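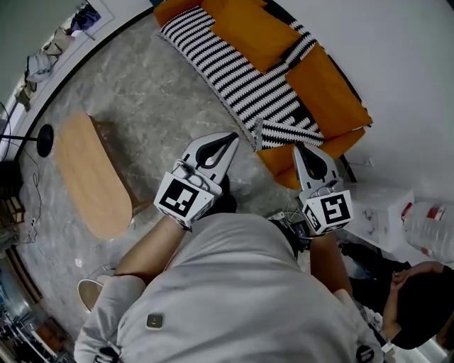

Orange sofa, stripy throw, pill-shaped table. The sitting room corner.

The sitting room at Flavbridge – gallery

Quick page this, will add to it when I get a minute. People kept asking for the sitting room after I put the kitchen up in February, so here we go. Small room, white walls, grey floor, not a lot in it. That's how we like it. Captions are short because I'm typing this between loads of washing.

The sofa

Orange. Very orange. Came from Vachon, two deliveries because the first one had the wrong legs. 148 cm wide which sounded tiny on paper but it's fine for two and a bit people. Loose cushions to match. I was going to get them in grey and chickened out, glad now. They slide about a lot on the upholstery, so they get put back several times a day. Up against the back, one nearer the end, one further along. That's as much of a system as there is.

Cover washes at 30. Don't do it at 40, the zip goes wavy.

The throw

Black and white stripes, zigzag stitching along the edge. Goes over the sofa and hangs down towards the floor at the front. I used to fold it in a neat square on the arm, lasted a week. Draped is better and takes two seconds. Shake it out first, lay it across, pull the edge so the zigzag shows. If the stripes are wonky you will see it from the door and it will bother you all evening.

It was 58 pounds at Prallow, which is too much for a throw but it was the last one and I was tired.

The coffee table

Low, wooden, rounded at both ends like a pill. Light tan on top, the side is a darker wood. No corners is the whole reason I bought it, had enough of bruised shins with the old square one. Wipes down with a damp cloth and that's about all it ever gets. Had oil on it once, went patchy, never again.

I move it when I do the floor then forget where it goes, so there's a bit of tape stuck underneath the rug bit – no, we got rid of the rug. Tape's gone too then. I just eyeball it. Far enough from the sofa to get your knees past, near enough to reach a mug.

The lamp

Black pole, round black base, stands beside the table. Jonent, second hand, 70 pounds off a neighbour who was moving. Flex is longer then it needs to be and it does trail. It's on my list to clip the cord along the bottom of the wall, right by the dark skirting where it wouldn't show much. Been on the list a good while.

The floor

Grey with a marbled look to it. Shows crumbs less than you'd think and dust more than you'd think. Sweep, then a barely damp mop. We had 100 samples of flooring in the hall at one point, or it felt like it, and picked this one in the end beacuse it was in stock.

Low down by the wall

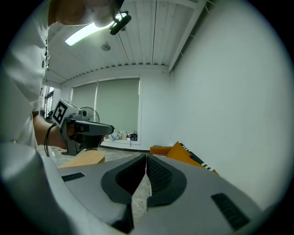
Still to do

Clip the lamp cord (see above, sorry).

Curtains or a blind, can't decide. Blind is cheaper. Curtains would be nicer in winter.

Something on the big white wall. Everyone who comes round says a mirror. Maybe a mirror. Something flat anyway, I'm not dusting shelves.

Felt pads for under the coffee table, the old ones came off and I keep hearing it scrape.

A third cushion? Seen a plain black one at Prallow, might be too much with the stripes though. If anyone has got the black on an orange sofa already let me know what it's like to live with.

Next gallery will be the hall, once there's somewhere to put the coats. Comments are open down below, I do read them, just slow to answer. If you want the paint name ask there, tin's in the shed and I'll have to go and look.

Page last updated 3rd December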